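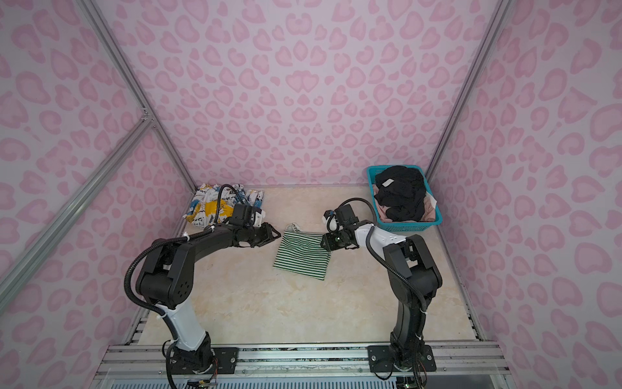

# Chapter 5: Soundcheck

My first proper soundcheck as the person in charge went for most of an afternoon, and by the end of it the drummer wasn't speaking to me. The room was the Gellico, a 600-capacity pub venue with a low ceiling and a bar down one side, and the band was Skutwood, who at that point had two guitarists, one bass player and more amplifiers than the stage could comfortably hold. I'd spent nearly an hour on the kick drum. It sounded magnificent on its own. Then the guitars came in and I couldn't hear it at all, so I'd wasted everybody's afternoon, mine included.

I tell that story to every group I teach (the drummer and I are fine now, he even came to my fortieth) and I'm putting it at the front of this chapter so you'll forgive me for being bossy later on.

In the last chapter we got the gear off the truck, onto the stage and plugged in. If you skipped the part about labelling both ends of every cable, please go back and read it. Everything from here on assumes that when I say "channel 8" you can walk up to the stage and put your hand on whatever is feeding channel 8.

## What a soundcheck is for

Ask a band what soundcheck is for and they'll say it's to get the sound right. Fair enough, but an empty room is a pretty poor place to do that. People soak up sound. The Gellico with a full crowd in winter coats is a completely different room from the Gellico at four in the afternoon with a bartender cutting lemons, and your lovely afternoon mix will be too dull or too quiet the moment the doors open.

What you can do in the afternoon is check that every signal gets where it's meant to go, set your gains so nothing distorts, and give the musicians enough in their monitors to play comfortably. I'd happily walk away from a check where the mix out front was only half decent if the five people on stage were relaxed and every line worked. I can fix front of house during the first song. I can't fix a singer who has lost her nerve.

Radka Todorova taught me this. She mixed monitors for loud bands for years before she moved over to running the Jurić, which holds 800 and has the worst back wall I've ever had to work with (bare concrete, slightly curved, throws the snare straight back at the stage). She used to say hello to every musician by name before she touched a fader. I thought it was just good manners, and it is! But it also meant that when something went wrong in the middle of a set they looked at her, and she'd know from their faces what they needed.

## Line check first, always

People mix up line check and soundcheck all the time, so let's sort out the words now.

A **line check** is you, or a stagehand, making a noise at each input to prove that it arrives at the desk. Tap the mic, strum the guitar, hit the drum once. You aren't listening for tone. You're listening for hum, crackle, silence, or the hi-hat turning up on the bass channel.

A **soundcheck** is the musicians playing, one at a time and then together, while you set levels.

Do the first before the band walks on. If you remember one thing from this chapter, I'd like it to be that. Musicians standing about with guitars on will play them, and then you're hunting for a dead cable with someone practising sweep picking over the top of you. Tane Sheehan, who got me a lot of my early work, would send the whole band off to get dinner and only text them once the last line was clean. 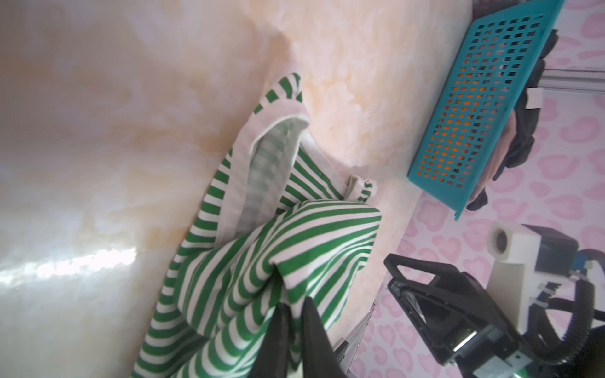

Start with the drums and work outward. There's no law about it, but drums use the most microphones and take the longest, and most crews in Canada and Australia will expect you to go in that order. Kick, snare, hats, toms, overheads. Then bass, guitars, keys or tracks if there are any, and vocals at the end.

I do know a few engineers who start with the voice and build everything else around it. Vlasta Dimitriou does, and her mixes are gorgeous, so don't let me talk you out of trying it. For heavy music I find it easier to know how loud the backline really is before I open up a vocal mic in front of it.

## The loud guitarist problem

Every class asks about this one, so I may as well get to it early.

You've got a guitarist with a big valve amp who says it only sounds good turned up. He's right, by the way. Some of that sound does come from pushing the amp hard. He's also standing right in front of the cabinet with the speakers aimed at his knees, so he's hearing a good deal less of it than the poor people in the front row.

Please don't start by telling him to turn down. I've tried it, and what I got was one notch down during the check and three notches up during the set. Try these instead:

- Tilt the cabinet back, or put it on a case, so it points at his head.
- Turn the cabinet slightly across the stage, away from the vocal mic.
- Put a little of his guitar in his own wedge, then ask how the amp feels.
- Invite him out front with a long cable (or a wireless pack) to hear it for himself.

The last one works best. Skutwood's louder guitarist walked to the middle of the floor, played one chord, pulled a face and went back and turned himself down without a word from me.

## Before you go on

The next section covers gain, and there's a bit of arithmetic in it, though nothing you'd need a calculator for. Have your desk switched on while you read, or the free practice session from Chapter 2 open on a laptop. Find one channel with a steady signal, a bass guitar is ideal, and bring the fader all the way down. We'll start from there.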